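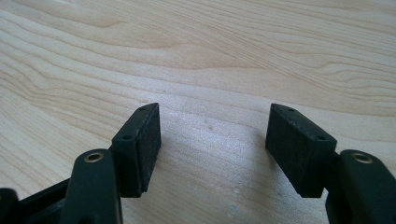

Marijke Vanhove asked whether anyone had managed to get a pale table back to an even finish without sanding the whole top.

She wrote that she bought hers second-hand from a house clearance in Warnis and has had it in the kitchen for two years. The seller thought it had been oiled but could not say with what. The grain still shows well at one end, but the middle has gone whitish and has a few faint marks that don't come off with a damp cloth. She has tried washing-up liquid and a soft brush. She doesn't own a sander and would prefer not to borrow one, as she lives in a flat and there is nowhere to work outside. The top is solid, 89 cm wide, and the underside has never been treated as far as she can tell. Is it safe to put new oil on when you don't know what the old one was?

**Hubert Marti**

Find out first whether it is oil or varnish. Put a few drops of water somewhere out of the way and leave them for ten minutes. If the wood darkens under the drops, the surface is open and will take oil. If they sit there in beads, either there is still a good coat on it or it has been varnished or waxed. White spirit on a rag will soften wax but does nothing much to a cured varnish.

If it is oil, most hardening oils will go over one another once the old coat has cured, so not knowing the make is not a great problem. The order I would do it in:

1. Wash with warm water and a little soap, then leave overnight.
2. Rub the whole top by hand with 240 paper, along the grain. An hour is plenty. Don't only do the bad part or you will see the patch.
3. Vacuum, then wipe with a barely damp cloth.
4. Put on a thin coat of oil, wait 20 minutes and wipe off everything that hasn't gone in.
5. Second coat the next day.

Some people finish with 600 between coats. I do it on small things like trays but on a kitchen table I can't feel the difference after a month.

Pale wood goes yellower with ordinary linseed oil. If you want to keep it light, get one with a bit of white pigment, and try it on the underside first. Lay the oily rags out flat to dry, outdoors or over the side of the bath, before you throw them away – they can catch fire in a heap.

**Milan De Smet**

just put a tablecloth on it

**Thư Lâm**

Agree with Hubert on most of it, but I would go to 180 first if the marks are still there after the 240. Ours had rings from a plant pot and 240 only polished them.

One more thing on the drying. The tin will say dry in 12 hours or so, but that means dry to touch. We put plates back the next evening and they stuck slightly. I did ours in April with the windows open and it still smelled for four days. Keep water off it for a week if you can.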